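Forum > Site and contracts > Fit-out

Second fix before the screed has dried?

trowel_end
Main contractor on our job (Nultileo, 800 square metres of offices over 2 floors) wants partitions up on the first floor while the screed is still reading high. Programme says handover in May. I'm the drylining sub. Do I go ahead or put something in writing first?

Diarmuid Hennessy
Put it in writing first. Ask for a written instruction with the moisture readings attached. I did a job for Ankrah where we went in on a verbal and ended up paying for 26 boards ourselves.

mags_qs
Agree on the writing, but I wouldn't refuse to start. If the programme shows you on site and you don't turn up, they can come after you for delay. Start on the areas that are dry.

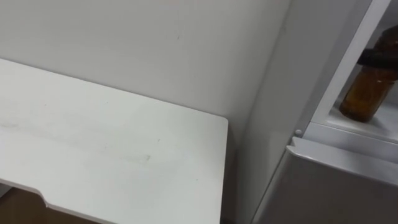

trowel_end
There are dry areas along the stair core, so that could work. The site manager says the dehumidifiers will sort the rest in a fortnight. I've not seen any readings yet.

Diarmuid Hennessy
Working piecemeal costs money too. You'll be moving gangs back and forth and it won't be in your price. I'd still hold off until the whole floor is signed over.

mags_qs
Then price it and send it as a variation. We did that at Delent and got £2,702 for the return visits. It took a few emails.

plumbline
Check who is responsible for protecting the boards as well. On ours it was buried in the preliminaries and it was down to the sub.

trowel_end
Just looked and ours says the same. Letter going in tomorrow, asking for readings by area and a price for split working.

Thread last updated: Wed 5 February

Comments

Grirkik: Keep a daily diary too. Ours settled the argument over start dates.

sandpit: What did the readings come back at?

Contact the moderators | Copyright the forum and its posters | Back to top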